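The Free Thing at the Bottom of the Bag

I opened a checking account at the Pruvbridge branch of my bank in May, and they gave me a tote bag. Inside the tote bag was a smaller bag. Inside the smaller bag were a pen, a stress ball shaped like a house, and a card thanking me for choosing them, although I had chosen them on the grounds that they were next to the dry cleaner.

I did not want the tote bag. I took it anyway, the way you take a pamphlet from a person who looks cold. It now lives in the hall closet with its relatives. I went in and counted them last weekend, which my wife described as "a hobby, I guess," and there are 31. We are two people. We have, between us, four hands.

My complaint is with the giveaway, that whole class of object nobody asked for and somebody paid for. I'd like it to stop, or at least to slow down while I clear some shelves.

Consider how these things come to exist. At some point a person in an office is told there is money left in the budget. He opens a catalog. The catalog offers a price on 335 of something and a much better price on 4000 of it, and he is only human. A few months later the boxes arrive and fill the room where people used to eat lunch. From then on the company's real business is getting rid of them.

I know this because I was once that person. I worked for three years in the marketing department at Drenberg, a maker of commercial door hinges, and I personally signed for 610 ice scrapers to hand out at a trade show in Tucson. My boss, Tshepo Venter, looked at the invoice for a long time. Then he asked me how the weather was down there. We were still giving them to the mailman when I left.

The soft toys are the worst, being the hardest to throw out. You can drop a bad pen in the trash and feel nothing. Put a face on it and you have a dependent.
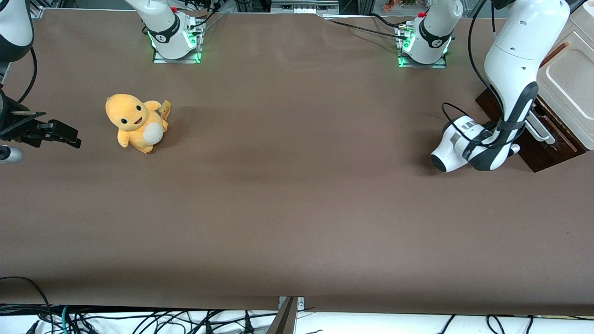

Small, yellow and smiling. Try putting that in the trash.

Whoever first thought of putting eyes on promotional goods understood something low and true about people. I have a niece who cannot leave a stuffed animal face down on the floor of a store, even one she dislikes. She is nine. I am fifty-four, and I turn them over too, after checking that the aisle is clear. A smile is cheap to put on a toy, and it obliges the owner to keep the whole thing for decades, through several moves and at least one flood.

The defense you hear is that free things make people happy. I will grant about ten minutes of it. I watched a line form at the Caltow home show last spring for a key chain with a flashlight on it, and the people in that line were cheerful, chatty and well behaved. They were also, to a man, carrying telephones with flashlights in them. By the time I got back to the parking lot two of the key chains were lying on the asphalt, one of them still lit.

And the free thing isn't free, of course. It is in the price of the hinge. Every customer who ever bought a door closer from us chipped in a few cents toward those scrapers, including the school districts. If we had sent out a letter saying "We are keeping some of your money and will be spending it on plastic in Arizona," I think we would have heard back.

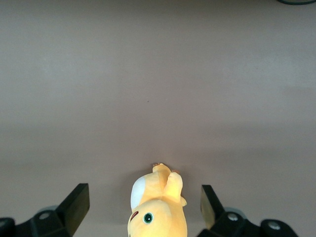
My wife's position is that I should just say no, and she's right, and I've been practicing. The difficulty is that refusing a gift takes longer than accepting one. The young man at the Esteves Furniture counter had to ask whether I was sure, and then whether I had grandchildren, and then he set the thing down between us while he thought of a third question. Anything looks forlorn that way. A yellow plush toy lying on a big plain surface with so much bare space beyond it makes the same silent appeal, and I've folded for less. I came home that afternoon with a lamp, a receipt and a stuffed owl in a bow tie.

So I don't expect the public to fix this. The public has no spine, and I offer myself as evidence. It will have to be done at the source, by the person with the catalog and the leftover money. Give the money back. Give it to the woman who answers the phones. Knock a nickel off the hinge. If you absolutely must hand me something, make it a thing I'll use up and be rid of by supper, like a doughnut. I would open a second checking account for a good doughnut. I'd consider a mortgage.

In the meantime, if anyone in southern Arizona is expecting frost, I kept a box.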